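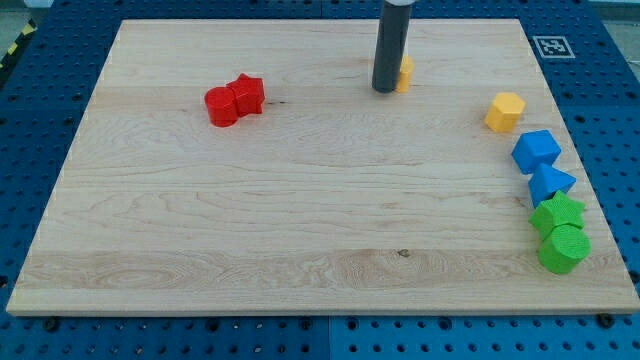
shelfregrets
I have opinions about blocks now. I did not have them in spring. A thread.

shelfregrets
The rule at our place is that you sort by color first and shape second. I wrote the rule. I also typed it up and taped it to the cabinet, where it's been ignored at eye level ever since.

shelfregrets
So red goes with red. Cylinder and star, shoulder to shoulder, like two people who got to the party before anyone they know.

shelfregrets
The star is a terrible block. Nothing rests flush against it. You push something up to it and you get one point of contact and a lot of air. It doesn't tile, it doesn't roll, and it takes up the room of something useful.

shelfregrets
It is also everyone's favorite. I ran an informal poll at lunch and the star won so easily that I stopped asking. The cylinder got one vote, and it was mine.

shelfregrets
In defense of the cylinder: stands up, stays up, same from every side. You can put it down without thinking about which way it faces. I would like more things in my life to be like that, starting with USB plugs.

shelfregrets
Yellow is kept away from red. That's the whole system. If you were hoping for something cleverer, the cabinet has a typed page you can read.

shelfregrets
Now the board, which is what I really came here to talk about.

shelfregrets
The table is blue pegboard. Holes everywhere, evenly spaced, very handsome if you want to bolt something down and very annoying if you want to put something small on it and have it sit level. Hence a big slab of pale wood laid flat across the top.

shelfregrets
I got it from Nellik, the kitchen surplus place out in Imdale, off the shelf marked SERVING / MISC. It cost less than the gas to get there and back, and I've been insufferable about it.

shelfregrets
It's several planks glued up side by side, with long wavy grain. One band toward the front is a bit lighter than the rest and goes all swirly, with a small dark knot sitting near the middle of it.

shelfregrets
The knot has become a landmark. People say "left of the knot" and "about a hand past the knot." There is a perfectly good ruler in the drawer. The ruler has never once been mentioned.

shelfregrets
Before this board we had one from Groreck that came with a groove around the rim for meat juices. Every round thing we owned found that groove. You'd hear it go, too, this little trundling noise, and then everybody would look at the floor.

shelfregrets
I do oil the new one. Not often and not well. Twice someone has asked whether it's for cheese. It was never for cheese. It could have had a beautiful career in cheese.

shelfregrets
Supplies update, for the two of you who asked. We order shapes from a catalog outfit called Goodall, and a bag is 200 pieces, assorted. "Assorted" is doing heavy lifting there. The last bag was so rich in little prisms that I assume somebody at the warehouse was getting rid of them.

shelfregrets
There's also a bag of 500. I was advised against it. The person advising me was standing in front of the cabinet at the time with both arms out.

shelfregrets
Part number on the bag is 2348, in case you want to make the same mistake. Check whether the stars are included before you order. Then check again, they move them in and out of the mix.

shelfregrets
Someone in the replies wants to know why we don't just buy a nice wooden set in a nice wooden tray. Friend, I've seen the nice wooden tray. It has a cutout for every piece, and the first time a piece goes missing you get to look at its exact outline forever.

shelfregrets
Plastic, matte, in a tub. Lose one and the tub closes over it like water. I sleep fine.

shelfregrets
A real point in favor of matte, while I'm here: fingerprints don't show and the light doesn't bounce off it so badly. We had a glossy lot once. It looked like a bowl of hard candy and was treated as such by one visiting toddler, who was caught in time.

shelfregrets
Things I've found in the tub this month that aren't blocks: a wing nut, a cough drop (wrapped), half a pencil, the cap to a glue stick we threw out for having no cap.

shelfregrets
Tidy-up takes seven minutes if everyone does their color and nearly all afternoon if someone decides to "improve the layout." I have been that someone. The layout was not improved.

shelfregrets
What I'd do differently if I were starting over: measure the table before driving to Imdale. I guessed. I held my arms apart in the parking lot, walked them into the shop like I was carrying a fish, and bought whatever fit between them.

shelfregrets
It came out well, for the record — pegboard showing on all sides, enough to get your fingers under the edge when you need to lift it. I'm going to keep telling people I planned that margin.

shelfregrets
Oh, and put felt dots under it. Bare wood on pegboard makes a noise when it shifts that I can only compare to a chair in a church. The dots come on a sheet at any hardware store and they go over the holes just fine.

shelfregrets
Someone's now asking for the text on the cabinet page. It says: COLOR FIRST. THEN SHAPE. PLEASE. Underneath, in pen, in handwriting I don't recognize, it says: what about size

shelfregrets
I don't have an answer on size. Replies are open.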